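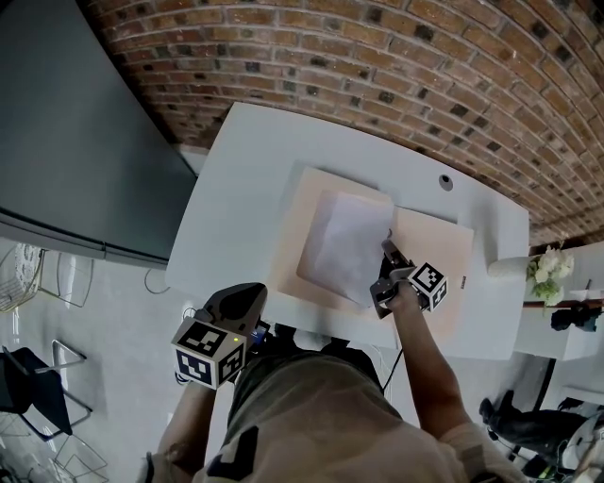 Taking 22 kids (well, a youth club, ages 9 to 14) to the open day at the Branelel workshop in Stoltodby next month and I need to tell parents what it actually is. Leaflet just says "hands on robotics" and has a map. Rang twice, no answer. A mum who went last time sent me the picture, someone standing at a white table with a gripper in each hand, one of them at the edge of a crumpled bit of paper, white cubes with black and white squares stuck on the grippers. So is that the demonstration? Do visitors get a go or just watch? And is there a robot there or is it all done by hand? Need to get the letter out by Friday so any help welcome. Also parking for a minibus??

Posted by stoltodby_youthclub, March 13, 2019

3 replies

tidell_road
Went in October. Yes that's the sort of thing. There's a person at a table doing fiddly jobs with the grippers, paper, cloth, that kind of stuff, and the movements get recorded so a robot arm can be taught from them. The squares on the cubes are markers, a camera picks them up and works out where each gripper is and which way it's turned. When we went the arm itself was in the second room, doing a job it had already learned. Slow. Dropped the cloth a couple of times, my two thought that was the best bit.

Visitors did get a go, but only at the end and only one at a time, so with a group your size ask for a slot before you go. Ours was on a spare table, nothing recorded. The grippers are heavier than you'd think and the smaller ones got tired arms after a few minutes. You squeeze, the fingers close. Smoothing out a creased sheet without using your own hands is really hard, the kids were queing up to try again.

For the letter I'd put: watching a demonstration, short talk, a try if time allows. Don't promise the try. Closed shoes, there are cables about. Whole thing took us just over an hour and a half including the talk, which goes on a bit. Toilets by the entrance, no cafe.

Parking: there's a yard at the back off the Bhat building side, minibus will fit if you get there early. Height bar on the front one so dont use that.

pennyfarthing88
we didnt think much of it tbh. talk was over the kids heads. free though

m_oakfield
Agree with most of the first reply but the order changed when I went, arm first and then the table. Worked better as the kids had seen what it was for. If you get to choose, ask for it that way round.

Phone is no use, only staffed in the mornings. Email them and put "group visit" in the subject, I had an answer next day. They split us into two lots, half in each room and then swap, so you will want at least one adult with each half. They also asked about photo permission for the children so get that on the same form, saves sending a second letter home like I had to.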